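Pre-purchase inspection checklist, small arm bench, Andport site

Filled in by me on Tuesday, with comments. Same form we used for the Weren bench, so skip to the comments if you already know the questions. I've marked each line OK, FIX, ASK or N/A. FIX means it costs us something, even if it's only an afternoon. ASK means I couldn't get an answer out of the paperwork and I'm waiting on Ranville.

Why we're doing this at all: we have to decide by the end of September whether to buy a second arm to match this one or put the money into the bits round the edges (guarding, a proper bench, spare fingers). I'd like us to look hard at what we've already got before anybody signs for another. I went in wanting the second arm, by the way, so bear that in mind when you read the rest.

Section 1. Floor and access

1.1 Arm base steady, no rocking by hand. OK. Gave it a good shove with the power off and it didn't budge.

1.2 Cable runs clear of walkways. FIX. The cable needs to go in a cover strip. We've all got used to stepping over it and that's exactly when somebody stops looking. Cover strip is 2 metres, cheap, please let's just order it and not save it up for the big order.

1.3 Floor suitable. ASK. Carpet is kind to dropped parts and my knees, but I want Ranville to tell us in writing whether they're happy with it under a second unit. If they say hard floor only, that changes the sums completely and I'd rather know now!

1.4 Stop button within reach of the person at the table. OK, but only if you're right-handed and not holding anything. I'd like a second one on the budget (see 5.2).
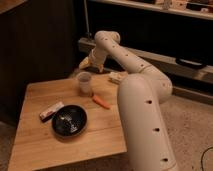

Section 2. Reach and table

2.1 Arm reaches all working positions without straining. OK for the near half and the middle. The back edge is where it gets fussy. I measured 415 mm as the furthest in we ever ask it to work from the long side, and it managed that, though the elbow ends up in a spot I wouldn't want my head. Cabrera's quote assumes we'd keep the same table for both arms. I don't think we can, not with two elbows swinging about, and the quote doesn't have a line for a second table. Easy thing to miss, and I missed it myself the first time through.

2.2 Table level and steady. OK. One leg has a folded bit of card under it, which I've left where it is. Wants a proper adjustable foot.

2.3 Table top in fair condition. OK. A few scratches, nothing that would catch a part.

2.4 Shelving behind the arm clear of its travel. FIX. Nothing has been hit as far as I know, but I ran the arm by hand through its tallest moves and I didn't love the gap. Either the small stuff moves off the shelf or we set a height limit in the software. The height limit is free, so I vote for that, and then we tidy the shelf anyway.

Section 3. Gripper and fingers

3.1 Fingers free of cracks and play. OK on the left, slight wobble on the right. Not enough to fail it. I've written the date on a bit of tape.

3.2 Spare fingers in stock. FIX. We have none. None! A set of 5 would see us through the year at the rate we've been going, and they've got a long wait on them, so this wants ordering whatever we decide about the rest.

3.3 Fingers suit the items being handled. ASK. Read the comment under section 4 before you answer this one.

3.4 Grip force set and written down. FIX. It's set, it isn't written down. My fault, I'll do it.

Section 4. Test items 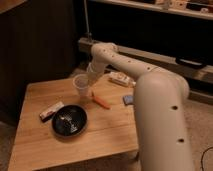

4.1 Items cover the range we'd be buying for. This is the line I spent longest on, and it's the one that should decide the money. Cabrera's sales sheet talks about "mixed household goods" and prices the fancy finger set on the back of that, so I wanted a table that would show us whether we need it. I think we've got a decent spread: a clear cup, which is a pig for any camera to pick out, a black dish with a raised rim, a small white packet lying at an angle right up by the dish, and a long orange thing that even I could spot from the car park. What's missing is anything soft or heavy. No cloth, no full bottle. So I've marked it FIX, and I'd like us to add both before anyone pays for the better fingers.

4.2 Items stored together and labelled. FIX. They live wherever the last person left them. A lidded tub will do.

4.3 Layout for the test written down so we can repeat it. FIX. Masking tape marks on the table would be plenty. If we do buy the second arm we'll want to run the same layout on both, and at the moment I couldn't swear to it.

Section 5. Money

5.1 Quote received and in date. OK. The yearly service cover comes to 709 pounds per arm, and no, there's no discount for having two – I asked twice.

5.2 Extras listed that the quote leaves out. From my notes: second table, second stop button, cable cover, spare fingers, adjustable foot, tub. None of it is dear on its own.

5.3 Someone has time to look after it. ASK. The Weren bench sat idle most of the spring for want of a person, so I'd like a straight answer to this before the order goes in.

5.4 My view. Hold off on the second arm until the next round. Buy the fingers, the second stop button and the cable cover now, get the layout taped out, run it properly for a month and see where the existing arm falls short. If the queue for it is still as long as people say it is, I'll happily change my mind.

Outstanding: waiting on Ranville for 1.3 and 3.3. Form goes back in the blue folder once those are in.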